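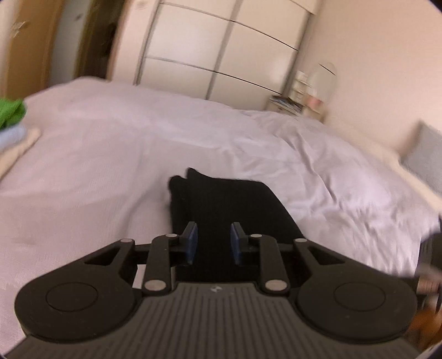 *A bed in a small bedroom.*

I bought nine prints at the Costache gallery's May clear-out, and then had to work out where on earth to put them (my place is not big!). These are the things I've picked up since, mostly by stuffing up the first few.

**Lay it out on the floor first.** Cut a sheet of newspaper to the size of each frame and shuffle the sheets until you like the colour and the gaps. Then tape them to the wall with painter's tape and live with it for a couple of days. I moved my big Zumov poster four times and didn't put a single hole in the plaster.

**Two hooks, always.** Anything wider than your forearm wants two hooks, set well apart. It hangs straighter and doesn't tilt each time somebody slams the door.

**Keep prints out of the sun.** My old Skakley exhibition poster lived opposite a north-facing window and the reds went a sad sort of salmon. Works on paper are much happier in a hallway.

**Don't spray the glass.** Spray the cloth, well away from the picture, and wipe from the middle out. Spray runs down behind the frame and wicks up into the mat — I've got a brown tide line on one to prove it.

**Ask what the framing costs before you fall in love.** I was quoted $139 for one tiny etching, and I'd paid less than that for the etching! Op shop frames are fine, but swap the old cardboard backing for acid-free board.

**Store the spares flat.** Mine are under the bed in a folder, with a sheet of acid-free tissue between each one. If something's been rolled for years, let it relax under clean paper and a few heavy books. The Mudik festival catalogues are perfect for this, they weigh a tonne.

Next job is the hallway, once I find my spirit level.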